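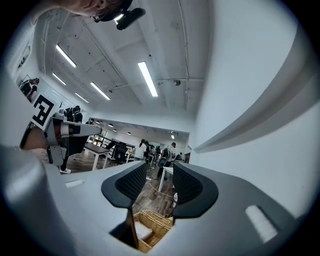
THE BASKET CASE
How I fell for the humblest thing in the house

I own too many baskets. I've known it for a while, but it came home to me on 8th September when I tried to get into the cupboard under the stairs and a whole stack came down on my head. Bread baskets, a lidded one from my nan, three wonky efforts from a weekend course in February (more on those shortly) and a great big log thing that has never seen a log in its life.

My partner suggested a clear-out. I suggested writing a feature about them instead, so here we are!

I started with the plain tan wicker sort, the kind you'd put rolls in, or post, or the remote control if you're more organised than me. You see them everywhere once you start looking. They turn up on shop counters, on office tables, in dentists' waiting rooms holding leaflets about gums. I must have walked past a thousand of them before I ever picked one up to see how the rim was done.

And the rim is where all the cleverness lives, according to Iara Godoy. She taught the February course, in a cold room over the Clemomgate market with one heater and a very good biscuit tin. Iara has been weaving since she was small and she'll turn any basket upside down before she looks at the top of it. "Bottom first, then the edge," she told us. "The middle is only going round and round." Well, my middle went round and round and then somehow went sideways, and I ended up with something shaped like a hat for a man with an unusual head. I keep my onions in it.

What I hadn't expected was how much it would hurt. Willow has to be soaked until it bends, and then you're pulling it about with wet fingers for hours, and by lunchtime I couldn't do up my own coat. I have never since complained about the price of a handmade basket. Iara's little round ones go for 100 pounds and I now think that's a bargain (I still haven't bought one, mind you).

If your budget is nearer mine, Fletano do a decent range of small woven trays and bowls, and I've had one on the hall table for years without it shedding. Indeck's are neater and come in paler colours, though I find the sides a bit floppy once there's any weight in them. For second-hand, I'd go to Văduva, the salvage place behind the station, where there's a back room with baskets hung up to the rafters. I went in for a quick look and missed two trains.

A few bits I've picked up about keeping them nice. Dust them with a dry paintbrush, a fat soft one, and work along the weave. Keep them off the radiator. If one's gone brittle, a light mist of water and an afternoon somewhere airy will often bring it round, but let it dry properly before it goes back in a cupboard. And don't carry them by the rim when they're full. I know, we all do it.
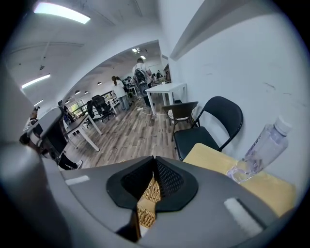

Wicker, a water bottle and a pale wooden tabletop.

I like them best in ordinary rooms, if I'm honest about it, with folding chairs and cables and people coming and going. A basket on a styled shelf with one lemon in it leaves me cold. Put it on a table among the water bottles and it looks as though it's got a job.

As for the cupboard, I did have a go. The log basket has gone to my sister, who has logs. Nan's is on the landing full of scarves. Two of the wonky ones are out in the shed with the seed packets, and the onions are staying exactly where they are. Which left me with a bit of spare room under the stairs, and Văduva is open on Saturdays.

Contact the magazine | Subscriptions | © All rights reserved | Back to top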